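Paid participants wanted: do dark desk mats do anything?

Drarnia is looking for 14 people to use a plain dark desk mat at home through February and tell us, in writing, whether it made any difference to them. The pay is $200, sent when your last set of notes comes in.

I should say up front that I have my doubts. Companies that sell mats claim they cut glare, quiet the desk, protect the surface, and help you find small parts when you drop them. I have read a good deal of this material and most of it was written by people with mats to sell. The one study I was sent had no comparison group at all. So we are running our own, and we would like people who are hard to impress.

You will work on the mat for 90 minutes a day at something that uses your hands: sewing repairs, model kits, soldering, sorting hardware, paperwork if you must. For half of the month you put the mat away and work on the bare desk. You keep notes both ways.
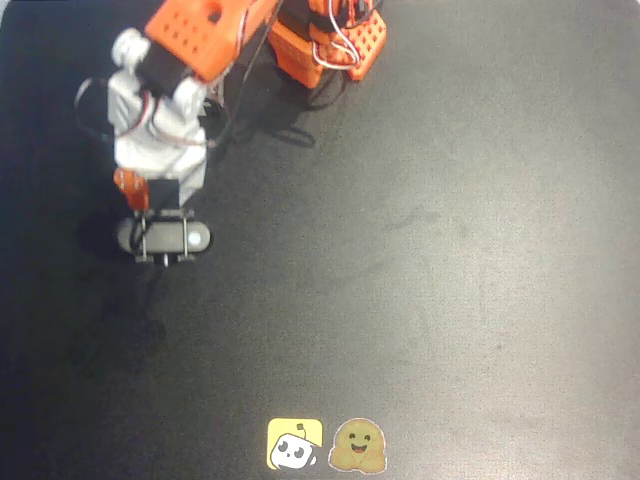
The notes matter more than the mat. Write down when you lost something and how long it took to find. Write down scuffs, smudges, lint, and whether you bothered to wipe them off. A dark surface shows dust, and I have yet to see a sales page mention it. If you notice nothing for a week, write that. "Very nice, love it" is no use to me and I will send it back.

You should have a desk or table you don't have to clear for meals, a lamp you can leave in one spot, and enough patience for a dull form. Please don't apply if you already use a mat every day or if you work for anyone who makes them. Tanard, who are supplying the mats, will see the results when everyone else does. They did not like that condition, but they signed it.

To apply, write half a page on the last thing you bought for your desk and whether it was worth the money. Mail it to Kamran Tanoli, Drarnia, Box 2916, Istilton. No résumés. You keep the mat, for whatever that turns out to be worth.

Recent listings
Night shelf stocker, Istilton
Taste panel for canned soups, second round
Part-time bookkeeper, Tambunan Supply
Readers wanted for appliance manuals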